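Okay, thread on moving to Gorndale after 14 years in Horville. Mostly for my cousin Vusumuzi, who keeps asking if he should do it too.

1/ The rent. I pay 300 less a month and I have a door that opens onto grass! Grass!! The kitchen is tiny but I mostly eat soup anyway.

2/ The bus to Brerley runs until 9:40 at night, then you're walking or begging Marthinus for a ride. (Thank you Marthinus, I owe you gas money.)

3/ Library card took five minutes. They have a whole shelf of old cookbooks and a very loud radiator. I've been there most evenings since March.

4/ Work is fine, same job, shorter commute.

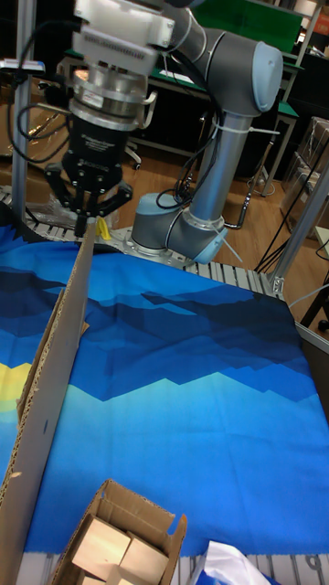
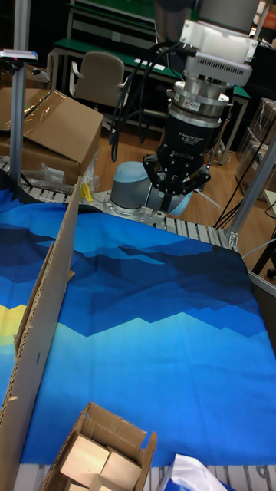 5/ Groceries. Skip the big place by the bridge, go to the Sibiya market before 8 in the morning. Peaches, eggs, the good flat bread with seeds. I bought 2 loaves and ate one in the car.

6/ Population on the welcome sign is 1,144 and I think I've met half of them in line at the post office. People talk to you here. Bring a snack.

7/ Things I miss: late-night noodles, the river path, my old dentist (weird, I know, but she was so gentle).

8/ Vusumuzi, the upstairs unit next door is opening up after the summer. Call me, I'll go look at the water pressure for you.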